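Two arms join the sorting table at Grerden returns center

BILTDALE — The newest hires at the Grerden returns center don't take lunch, don't join the parking lottery and have no opinion on the radio. The people who work beside them have had to come up with opinions for everybody.

Since June, a pair of robot arms from the supplier Viklund has been sorting small household and drugstore items into blue and yellow bins at one table on the ground floor. Face wash, sachets, little boxes of this and that: the sort of goods people order on impulse and send back after a night's sleep. Grerden handles some 3,000 of these a day, and until this summer every one of them went through human hands.

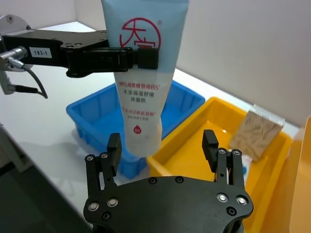 "I was told it would take the boring part of my job," said Nasrin Soltani, who has worked the small-goods line for six years. "It did take the boring part. What I hadn't noticed was how much of my job was the boring part."

Soltani now spends her mornings on what the company calls exceptions and the floor calls "the weird ones": torn packs, open caps, a returned box with somebody's house keys inside. She also keeps an eye on the arms and steps in when one of them stops to think. They stop to think fairly often. On the best shift so far the table got through 1,028 items, a number that has been written on the break room whiteboard and underlined twice. The human record for the same line, set during a holiday rush, stands at 3,646. It is on the whiteboard too, in larger writing.

Management is not troubled by the gap. Ataahua Sheehan, the site's operations lead, said the arms were brought in for steadiness and to spare wrists and shoulders, and that speed would come with new software, which Viklund has promised for the fall. Last fall was also mentioned at one time.
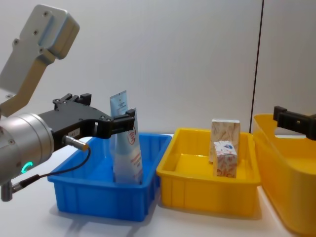

No jobs have been cut, according to Sheehan, but two openings on the line were left unfilled this spring, and the sorters can do that math without a machine. In return the company agreed to retrain anyone who asked. Nine people did. The course runs for four afternoons and covers clearing a jam, restarting an arm and filling out the form that says you restarted an arm. Graduates get a small raise and a lanyard in a different color.

Other changes were not in the announcement. Talk on the line used to flow back and forth across the table, and now that one side of it is taken, the sorters have moved their stools to the packing end so they can still hear each other. The evening crew has named the arms Salt and Pepper, though there is a running dispute over which is which. And items now have to be fed to the table at an even pace, so the person doing the feeding works to the rhythm of the arms. Soltani thinks that part deserves more attention than it got.

"They said it would work at my side," she said. "Most days I'm working at its side. I don't mind, but let's have the sign say so."

Sheehan said the feeding rota has since been cut to two hours at a stretch, and that the sign is under review. 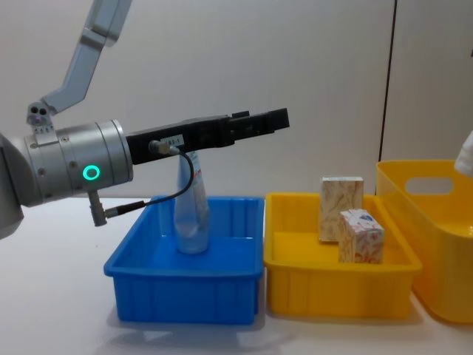
What happens next

Grerden will decide before the holidays whether to add a second table, this one for clothing. Uteo, which runs a similar center across the county line, is sending a group over to watch the arms for a morning. Soltani has been asked to show them around, and has asked to be paid the trainer's rate for it. As of press time she was still waiting to hear back.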